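Skanico Limousine and Funeral Cars
Operations meeting - minutes, May 1, 2019

Present: Fitriani Setiawan (chair), Arif Halim, Femi Ekwueme, Hajnalka Szabó (minutes)
Apologies: Saodah Lubis

1. Minutes of the last meeting
Agreed, with one correction: the Abdelaziz booking was for four cars.

2. Founder's memorial
The family has asked for a short ceremony at the Plelon depot in September. FE to confirm the order of speakers. Seating is set at 136. Budget of 800 approved - flowers to be invoiced separately.

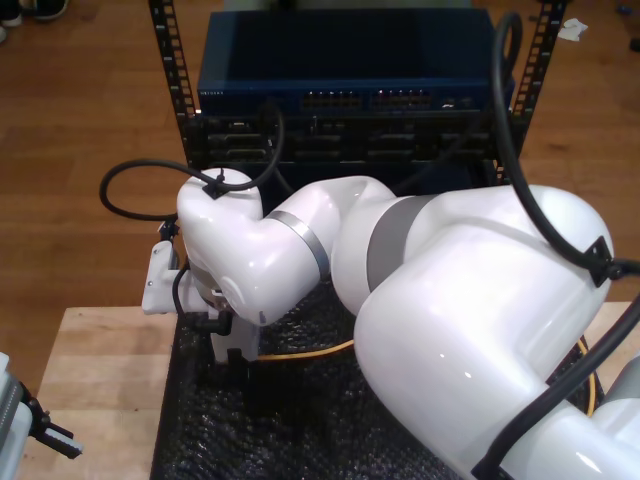 3. Fleet livery
AH reported on the respray quotes. Clemska can take two vehicles at a time, with roughly 20 working days for each pair. The meeting preferred white with a matt grey band, much as on the arm in the photo, to the present black. FS asked for a sample panel in both gloss and satin before any order is placed. Hearses are excluded and stay black.

4. Driver rota
SL's draft was taken as read. Two airport runs remain uncovered. HS to circulate the gaps.

5. Any other business
Depot gate code to be changed. Action: AH.

Next meeting: date to be set by FS.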